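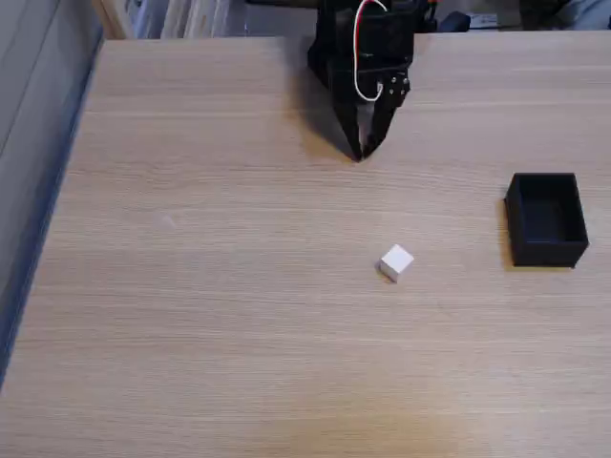

Is the ratings model ready for the spring football season?
Most of it is. The team ratings and the game-by-game win chances are running every night without help, and the season-long title projections are the one part still being tested.

Progress report to the program office, Wumham College Football Forecasting Project
February 15, 2022

Since the last report we have moved from a pile of spreadsheets to something that runs on its own, and I'm really pleased with how it looks. The grant pays for a public set of forecasts for the small-college league that plays out of Wumham, Wastircombe, Trarkville and the towns between them. These are teams that get very little attention from the big ratings services, and their fans have been asking for this kind of thing for years.

Ratings

Every team in the league now has an offense rating, a defense rating and a special teams rating. The three are added up to give a single number, which is the expected scoring margin against an average league team on a neutral field. We had planned to leave special teams out until summer. The kicking data from Wastircombe was in much better shape than we thought, though, so we put it in early, and it helped right away in close games.

Home field is handled separately for each stadium. I was skeptical of this at first, as there are so few home games per season to learn from, and we do pull every stadium strongly toward the league average. Even so, Trarkville stands out. Visiting teams score less there than they do anywhere else, mostly in the second half, and this holds up when we drop any single season from the data. My guess is wind off the reservoir end, but we have no weather records attached to the games yet, so please treat that as a guess.

Game forecasts

The nightly job, which we call Pap, takes the ratings and plays each upcoming game 1000 times. Out of that come a win chance for each side, a projected score and a range for the margin. Pap was the piece I worried about most in the fall. It used to stop dead whenever a game was moved or postponed, and somebody had to restart it by hand in the morning. It now reads the schedule fresh each time and simply skips any game without a kickoff time. It ran through all of January without a restart!

We checked the forecasts against 700 past games the model had not seen. The favorite won 62 percent of the time. That may sound low to anyone used to the top division, where the big programs flatten most of the teams they play, but this league is very even and a lot of its games come down to the last drive. What matters more to us is whether the percentages mean what they say. For the middle of the range they do, and very nicely. At the high end the model is too sure of itself, and heavy favorites lose more often than it thinks they should. We are working on this now. The likely cause is that the simulated games don't vary enough when a starting quarterback is out, and backups at this level can be anything from a pleasant surprise to a rough afternoon.

Title projections

This is the part fans want most and it is the part that is behind. Playing a whole season forward means following the league's tiebreak rules, and those are a thicket. Head-to-head comes first, then division record, then record against common opponents, then a points step that has been rewritten more than once. We have coded the current version and are going back through old standings to see that it picks the same champion the league did. It has disagreed with the official result in 4 seasons. In two of those we had a score entered wrong. The other two seem to involve an older form of the points step, and we have asked the league office for the rulebook from those years.

Until that is settled I would rather not publish title chances. A team's number can swing a long way on one upset, especially when the upset decides a tiebreaker, and readers will go straight to it. Last fall's final weekend is a great test case. Wumham's loss at Wastircombe moved three other teams in the test version, one of which wasn't even playing that day. It was a thrill to see the standings shuffle the way they did in real life, but one of the three moved in the wrong direction and we still need to find out why.

Data

The play-by-play backlog is nearly done. What remains is mostly older games from Trarkville, kept as scanned score sheets with handwritten substitutions. They are slow going. I'd like to finish them anyway, as they cover several seasons when the league used a different overtime format and we have little else from that stretch.

Roster files are less tidy. Schools list transfers in different ways and at different times, and the same player can turn up on two teams for a few weeks. For now we use whichever school played him last.

Spending

We are under budget on computing and slightly over on data entry - the scanned sheets account for that. We ask to move the unspent computing money across to data entry. The total does not change, and no new funds are requested in this period.

Next steps

Fix the overconfidence on heavy favorites and rerun the check on past games.
Settle the two disputed seasons with the league office.
Open the ratings page to the public before the spring scrimmages, with game forecasts following once the regular schedule is posted.
Add weather to the game records, starting with Trarkville.
Write a short plain guide to reading the forecasts. Several early testers took a projected score of 24 to 20 as a firm prediction, and the page should show the range next to it.

The early testers have been terrific, by the way. They caught a swapped home and away team at Wastircombe before we did - and sent the old game program to prove it.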